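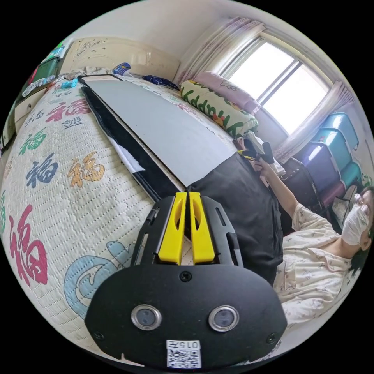
Lindsay Bolger
Technical writer, Pratside

Jun 11, 2018

Section 7: Preparing and Delivering an Album Through Cirnbridge

This section covers the work between a finished stereo mix and a release held in the Cirnbridge catalog. It assumes that the ensemble account has been opened (Section 2) and that all players have confirmed their credits (Section 6). Screen names and field labels are given as they appear in the February release of the software.

7.1 Before you start

You need the following on a local drive:

The final mixes, one file per track, WAV or AIFF, 24-bit.
The running order, with spacing between tracks written down in seconds.
A text file of composer, arranger and performer credits.
Cover art as a square PNG file.

Do not work from a network drive. The uploader reads each file twice and stops if the second reading differs from the first.

CAUTION: Delivery locks the running order. To change it after step 9 in 7.4 the release must be withdrawn and entered again under a new catalog number.

7.2 Checking the mixes

1. Open a new session in Kandasamy and set the sample rate to match the mixes. If the mixes were made at different rates, return them to the mixing engineer. Do not convert them at this stage.

2. Import all tracks in running order.

3. Select Tools, then Scan. The scan lists clipped samples, DC offset and any silence longer than 10 seconds.

4. Listen to each clipped passage on headphones. Short clips on drum hits and hard piano attacks are often inaudible. Clips on held reeds or bowed strings are not, and the track should be mixed again.

5. Check the start of every track. Count-ins, chair noise and page turns are removed here with a fade of not less than 5 milliseconds.

6. Check the end of every track. Let cymbals and room sound decay fully before the fade begins.

NOTE: The scan marks quiet playing as silence when it falls below the threshold in Preferences. Improvised music with long pauses will produce many such marks. Tane Henare's solo bass recordings, used to test this release, produced them on every track. Select Ignore for each passage that is meant to be there. Ignored marks are saved with the session.

7.3 Setting levels and spacing

1. Play the loudest track first and set its level. Leave peaks at or below -1 dB true peak.

2. Set the remaining tracks by ear against the first. A duo or an unaccompanied solo should not be raised to match the full band.

3. Turn off Auto Level. It is on by default and measures each track separately, which brings ballads up to the level of the ensemble pieces.

4. Enter the spacing for each gap in the Gap column. For a suite or a live set that runs without a break, enter 0 and select Join. If Join is not selected, the player software may insert a short pause of its own.

5. Play every join from 7 seconds before to 7 seconds after. Listen for clicks.

6. Export the session with Sekar selected as the output format. This creates one folder holding the audio and a track sheet. Do not rename anything inside the folder.

CAUTION: Do not apply dither twice. If the mixing engineer has already reduced the files to 16-bit, ask for the 24-bit versions.

7.4 Entering credits and delivering

1. Sign in to Cirnbridge and select New Release.

2. Enter the title and the artist name. If the leader's name and the band's name are both on the cover, the leader's name goes in Artist and the band's name in Ensemble.

3. Enter composers for each track. Where a piece was improvised by the whole group, enter every player as composer and select Equal Shares. "Traditional" is accepted only when an arranger is also given.

4. Enter performers and instruments. Use one line for each player. A player who doubles has all instruments on the same line, main instrument first:

Beatriz Teixeira – alto saxophone, flute, bass clarinet
Crescencio Solís – trumpet, flugelhorn

5. Check accents. The credits file must be saved as UTF-8 or the "í" in a name such as Solís will be replaced by a question mark in the catalog.

6. Enter liner notes, up to 3,667 characters including spaces. Longer notes are cut at the limit without a warning. Artist biographies have a separate field with a limit of 2,940 characters.

7. Upload the Sekar folder. Keep the browser window open until the bar is replaced by the word Received.

8. Select Preview and play the album through once. Compare the titles with the running order as they come up.

9. Select Deliver and confirm.

NOTE: The Preview player streams at a reduced rate. Dull cymbals in Preview are normal. Gaps, order and channel balance are the same as in the delivered files.

7.5 If the delivery is refused

"Track sheet mismatch" – A file in the folder was renamed or replaced after export. Export again from Kandasamy.

"Shares do not total" – Open the composer screen and check tracks with more than one name. Shares entered as thirds must be set with the Thirds button.

"Credit not confirmed" – A performer has not answered the confirmation message. Resend it from the Players page. The release stays in Drafts until the answer arrives.

"Art rejected" – The image is not square, or it is in CMYK color. Convert to RGB and upload again.

For any other message, copy the text in full and send it with the catalog number to Tipene Tomoana at the Pratside catalog desk. Leave the release in Drafts until you receive a reply.

Next: Section 8, Registering Live Recordings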